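Progress report, family lounge refurbishment
To: Heather Doolan, grants office, Besport
From: Janaína Sales, Guerra House
December 8, 2022

Heather, sorry this is short on polish, I have the plumber here at noon. Main points first, money after.

Where we are

Painting finished. Floor finished except the strip by the back door, where the old threshold came up in pieces and Washington wants to level it before anything goes down. Lighting in and working. The dimmer buzzes on the lowest setting, electrician knows.

Seating has arrived. This was the big one in the application and it's the part that went late. Ordered in May, first delivery was the wrong hand (chaise on the left, blocked the radiator), sent back, second one is right. The supplier, Ileo, covered the return and we paid nothing extra, I have that in writing if you need it.

Kitchenette: cabinets up, sink not connected. See plumber, above.

Changes from the plan

You approved fabric seating. We went with leather, cream. I cleared this with Wellington Prado on your side by phone but I don't think it ever got into the file so please treat this as the written notice. Reason is cleaning. The old fabric couch held every spill it ever met and the upholstery cleaner stopped returning our calls. Price difference came out of the curtain line, curtains are now blinds.

We also dropped the second coffee table. With the chaise in there isn't the floor for it and still get a stroller past.

Linens and daily care

Tainá Holanda has written up the care routine for the room, one page, taped inside the closet door. Leather gets wiped with a damp cloth and dried, no sprays. Towels and throws get folded and put away at close, and during the day one folded towel can stay out on the seat for families with babies. People were already laying their own coats down so we figured give them something washable.

Towels are from Prulex, 19 of them, which fills the shelf we have. Blankets not bought yet. I'd like to wait and see what gets used.

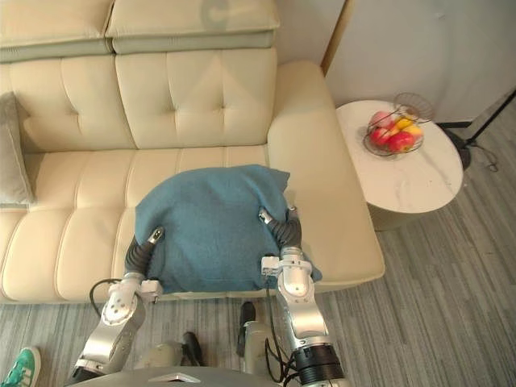
The other thing with the cream is that it shows everything. Staff were split on it. Denim dye is my worry, the seat more than the back, and the stitched channels on the seat are going to collect crumbs, so Tainá has added a soft brush to the closet and a line about it on the sheet. The light gray cushions have to go with whatever we do next on the walls, so no more color decisions until the blinds are up.

Spending

Seating and linens are closed out, receipts in the shared folder. Flooring has one invoice outstanding. Plumbing will go over, I don't have the figure yet and won't guess. We're not asking for more, I expect to cover it from what is left on lighting, but I'd need your ok to move it between lines. Can you tell me if an email is enough or if you need the form agian?

Still to do

Sink and water heater hookup
Threshold strip
Blinds, 2 windows
Dimmer
Sign for the door (wording with Washington Vieira)
Low bookshelf, 5 feet, for the wall by the entrance. Quote recieved, not ordered

Opening

We said before the holidays. With the sink not in I'd rather open the seating side first and keep the kitchenette taped off. Washington is fine with that from a safety standpoint so long as the floor strip is done. If your people want to visit, come after the blinds are up please, the afternoon sun in there is fierce.

Next report when the plumbing invoice is in. Call the front desk if you need me sooner, my cell is dying.

Janaína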